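Sorting Small Parts at the Bremau Workshop
Project report by Ngan-ling Wei and Pak-hei Hung, handed in 2023-06-26

We chose the storage corner for our project mostly out of curiosity, and I must say we grew very fond of it. Our question was a plain one: does it help to give small parts a tray before they go on the shelf, or is that only extra work? Pak-hei drew up the first plan on the back of a Watalico order form, and we kept to it more or less faithfully. 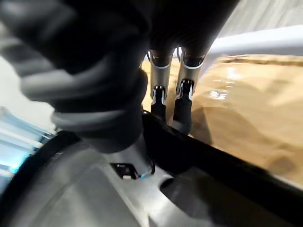 We gave ourselves 20 minutes for each round of sorting and wrote down every part that ended up in the wrong place. There were 182 entries by the end, which sounds dreadful, though a good many were the same few parts wandering about – and some were simply my handwriting.

The yellow shelving suited us well because dark parts show up so clearly on it. We kept black trays on the top level and used the level underneath for discs and square blocks.
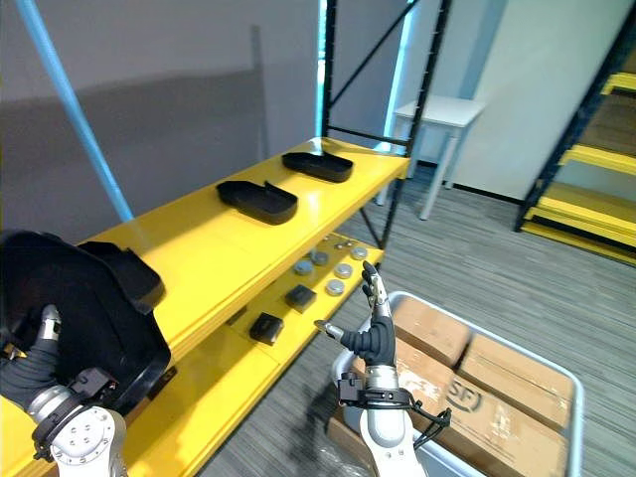
Pak-hei would still like labels on the trays, and I would like fewer kinds of part to begin with, so we have agreed to try both in July.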